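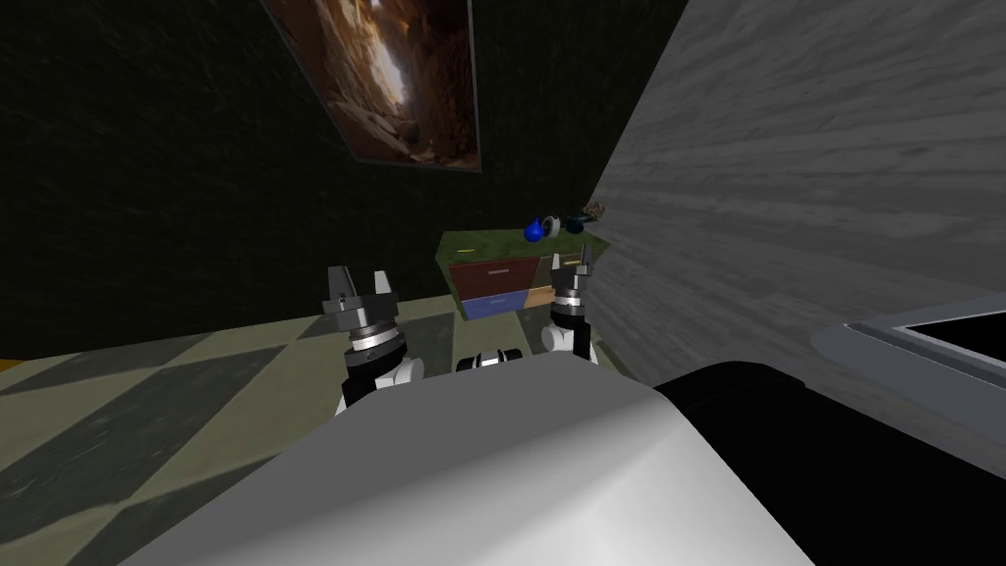 Both arms up near the dresser, in our simulated room at Zollby.

I look after one two-armed robot in simulation and I need help with its setup! The post is in Surnton and starts in October.

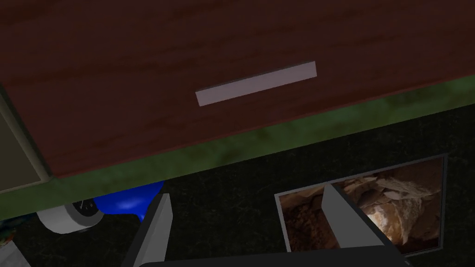
1 min read

Mostly you'd be sorting out the wrist views, drawer handles and finger gaps (I'm fussy about finger gaps).

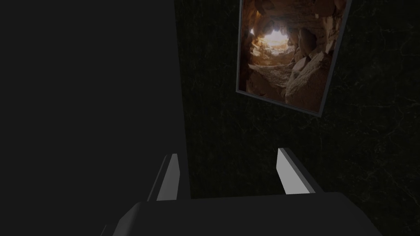
By the Troncoso cell keeper

I'd love someone who'll spot an arm sitting too near a flat grey panel and go and fix the start pose – a bit of scripting helps, but I can teach you that.

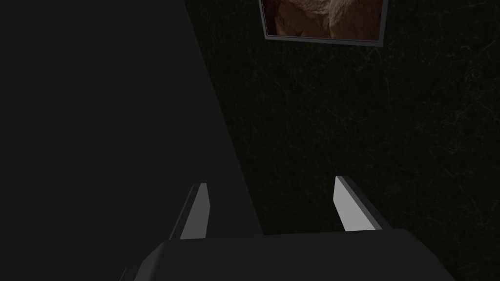
Issue 3

Four days a week, tea included. Send me a short note by 18th September, and tell me about something you've mended.

2,141 shares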